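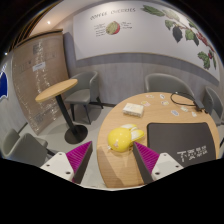
Flurina Zaugg
Room host and occasional sticker wrangler, Stistbridge

The mural room at Stistbridge is the smallest one we look after, and I'm afraid I have always played favourites with it. It holds a round table in light wood, a few grey chairs and a painted wall, and you can't swing a tote bag in there without brushing somebody's elbow. People keep choosing it anyway, even when the big room down the hall is free and has the good heater.

When Fabian Wallner asked me to put together a gallery page I thought it would take one evening. It took most of June, mainly because I kept stopping to remember who had left what on that table. So I've started with a few notes on the room. More will join them as I get through the box of prints and the rather larger muddle on my computer.

The table
Round tables are a bit of a nuisance for paperwork and lovely for everything else. There's no head of the table to avoid, so shy people sit down sooner. Prasetyo Pelupessy found ours at a clearance in Teltdale for $300, and he and Benedikt Kuster got it up the stairs on its side while I held doors and offered opinions. The light wood does show every mug ring, and I've grown fond of a couple of them.

The stickers
Pale little things with touches of pink, blue and yellow, scattered over the far side as they usually are by mid-afternoon. We ordered 1,000 in the first batch and I was sure they would see us through to retirement. They went in a single winter! Everybody sorts them differently. Cyrill Widmer likes his in rows by colour, and I spread mine out until I can't remember which one I was looking for.

The yellow one
My favourite, glossy and rounded, with a paler lobed bit at the side. We have had long and quite heated discussions in this room about what it ought to be called, and I won't reopen them on a gallery page. Children head straight for it. So do the grown-ups, if I'm telling the truth, generally while pretending to listen to someone else.

The dark mat
It takes up a good share of the table and I grumbled about that when it first turned up, but I've come round. Small things look so much better against dark grey, and the rounded corners are kinder to sleeves than you'd think. Please roll it loosely when you put it away — a folded mat never quite forgives you.

The little white box
It sits near the middle more often than not, and whoever tidies up always puts it back there. I have moved it to the shelf myself several times and given up.

Cable and chairs
The black cable looping over by the rim is there for whoever needs it, so do leave it on the table and not trailing on the floor, where I have met it more than once. The grey chairs are softer than they look and have curved backs that suit a long chat. Push them in when you go, if you would, as the room feels twice the size afterwards.

If you've got pictures of your own from the mural room, drop them in to Benedikt at the front desk with your name on the back. I'm especially after one of the whole painted wall, with nobody's coat hanging in front of it.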